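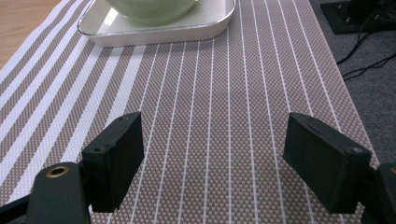 Photo: Brurov Picture Library

What are you paying for when you pay for "heirloom" table linen?

The Household Letter, April 27, 2019

Every spring the catalogs arrive, and every spring the word "heirloom" shows up a little earlier in the copy. This year it was on the cover of the Dremov catalog, in gold, over a tablecloth that costs more than the table I eat at. I have been reading these things for a long time and I would like to see the word retired, or at least have somebody at one of these companies put in writing what it means.

I asked. Dremov's customer service line told me that heirloom "speaks to the spirit of the piece." I asked whether the piece would outlast one without the spirit and was offered a discount code. The code, for what it's worth, did not apply to the heirloom range.

A few readers wrote in after the March issue to say I was too hard on the trade, and that good linen is worth good money. I agree with the second half. I own some good linen. My trouble is that the label has come loose from the cloth, and you can no longer tell from the price, the name or the little card tied on with string whether you are buying the good stuff.

Take "stonewashed." It once told you something had been done to the fabric to soften it. Now it is used for a color, a mood and, in one listing I found, a paper napkin. Stonewashing also wears the fibers, which is how it makes them soft. So when a shop tells you in one line that a cloth is stonewashed and in the next that it will last for generations, I'd like to hear how those two lines get along. Softness on day one is wear that has already been spent, by somebody else, at your expense. There may be good reasons to want that. A stiff new linen cloth can take a year of washing to come around, and if you have a dinner on the calendar you may not want to wait. Fine. But then you're paying for time saved, and the card should say so.

Then there is the guarantee. Iltus, which sells mostly by mail, has started promising that its coated tablecloths will shed stains for "up to 200 washes." Read the "up to" first. One wash is up to 200 washes. Then read the care leaflet, which comes folded inside the box after you have bought the thing, and which tells you to wash cool, skip the fabric softener, skip the bleach, skip the dryer, and iron on low through a cloth to "wake" the finish. If the stain resistance fails and you can't show that you did all of this, the promise is off. I don't know anyone who could show it. I don't know what showing it would look like. A diary?

I tested one anyway. It did well with coffee, well with red wine if you got to it fast, and badly with curry, which left a yellow ring that is still there and has been given a bowl of fruit to live under. Tomato sauce beaded up nicely and then soaked in at the seam, where the coating either isn't or isn't any good. None of this is a scandal. A plain cotton cloth would have done worse with the coffee and about the same with the curry. But a plain cotton cloth goes in hot with everything else and I don't have to wake it.

The weight game

The next thing to be wary of is weight. Sellers have worked out that shoppers trust a heavy cloth, and so they quote grams per square meter the way sheet sellers quote thread count. Dremov's best line is given as 200 grams, which sounds solid until you put it beside a decent dish towel. Weight tells you how much stuff is there. It doesn't tell you what the stuff is, how long the fibers are or how tightly they were spun, and those are what decide whether the cloth will pill, shrink or go thin along the folds. A cloth can also be made heavier with starch or some other finish that goes down the drain the first time you wash it. If you have ever bought something crisp and full in the shop and taken something limp out of the machine, you've met this trick.

My own test is crude and costs nothing. Rub the cloth hard against itself for a bit and look at your fingers. If there is dust, that is the finish coming off. Then hold it up to the light and look for places where the yarns bunch or part. Some unevenness in linen is normal and pretty. Gaps are something else. Shops don't love it when you do this, and I have been asked if I needed help in a tone that meant something different.

"Handwoven," and other words with room in them

Placemats are where the words get loosest. They are small, they make easy gifts, and the markup can be remarkable. A striped woven mat is about as old and plain an idea as there is in household goods, and I have seen the same sort of thing sold as artisan, rustic, coastal, Nordic and farmhouse, depending on which part of the store you are standing in.

"Handwoven" should be simple. A person worked a loom. But I have now seen "hand-finished," "hand-guided," "hand-inspired" and "woven in the hand tradition," and I'd bet the last two never met a hand until the cashier's. Hand-finished can mean that somebody trimmed the threads. Somebody should trim the threads! I wouldn't expect to pay extra for it.

Kristiansen, to be fair to them, at least splits its mats into two groups and tells you which are loom-made by hand and which come off a machine. The machine ones are about half the price. I bought some of each and used them hard all winter, and after that winter I couldn't tell you which had held up better. The handmade ones had more give at the edges and slid around less. The machine ones came out of the wash flatter. If you like knowing a person made your placemat, and plenty of people do, that's a perfectly good reason to buy one. The catalog would like you to think you're also getting a stronger mat, and on that I've seen nothing to convince me.

Ribbed weaves, while I'm on the subject, hold crumbs. I have never seen this mentioned in a listing. Shake them outdoors before you wash them or the crumbs turn to paste in the grooves.

The blend problem

Last fall I bought a runner sold as "linen look." I knew what I was doing. But the same shop had another runner called "linen rich," and that one fooled a friend of mine who is no fool. Its tag gave 60 percent polyester, with linen bringing up the rear behind cotton. Rich is a funny word for third place.

Blends aren't bad. A bit of polyester in a tablecloth means less ironing, and people with children and jobs have every right to want less ironing. What I object to is the photograph of the flax field. If the field is on the front, the polyester shouldn't be on the back in gray type the size of a flea. Always turn the thing over, and if you are shopping online and the listing has no fiber content, go elsewhere. I have written to sellers to ask and the answers have ranged from helpful to poetry.

So what do I buy?

Readers ask this every time, sometimes crossly, so all right. I buy plain cotton or a plain linen and cotton mix, mid-weight, unfinished edges never, hemmed edges always, with mitered corners if I can get them. I buy a size up and let it shrink. I buy white or a dull stripe, so that a new one can join the old ones without looking like a guest. Napkins I buy in sets of 8, used if possible – estate sales are full of them, already washed to death and still going, and they cost less than the paper kind if you keep them a couple of years. Check the folds for wear and sniff for mildew, which doesn't always come out no matter what you have read about vinegar.

On vinegar: I get letters. It's a mild acid. It can help with some hard water scum. It does not "lock in" the color of anything dyed in this century, and pouring it in with baking soda gives you some fizz and a weak, salty water. Keep it for salad.

I also don't buy linen spray, linen water, drawer sachets that "feed the fibers," or the special Dremov storage bag, which is a pillowcase with a drawstring. I store mine rolled, in an actual pillowcase, and refold anything that has to be folded when I remember to. I don't remember to very often. The cloths have not complained.

One last thing, for those of you who wrote to ask about the Iltus refund. They have replied. They'll take the curry-stained cloth back if I return it clean.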